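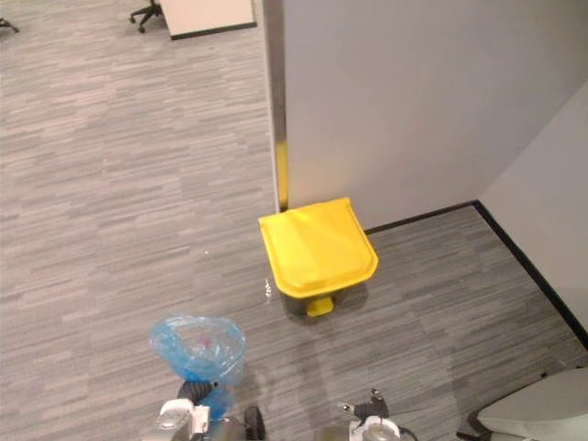 Rules for a humanoid emptying office bins on an occupied floor?
Posted by Stumismont

Our robot takes filled bags out of the pedal bins and carries them to a collection point. The floor is open plan, 1,369 square feet, carpet tile, chairs on casters. I need a written operating rule before we run it in working hours. What separation distance do people use, and does the robot need a spotter? The vendor manual covers the arms but not walking.

Patwary
Write the risk assessment first, then take the distance from it. Ours covers stopping distance with a bag in hand, plus fall reach in every direction. Loose cords go in as a trip hazard for the robot as well as for people.

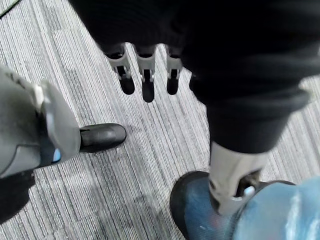
Gisitz disagrees on the order: fix a conservative distance on day one, log every stop, and revise after the first month. We did that over 672 bag runs and changed the figure 2 times.

Patwary
Fine, provided the first figure is written down with its basis. For the bag itself:
- Close the grip before lifting, and hold by the gathered part.
- No walking with a bag that hangs below the knee joint.

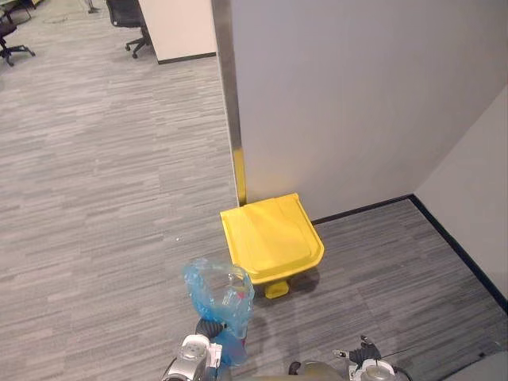

- Stop if anyone comes inside the marked distance - restart by a person only.

Werkent
just use a spotter, we always do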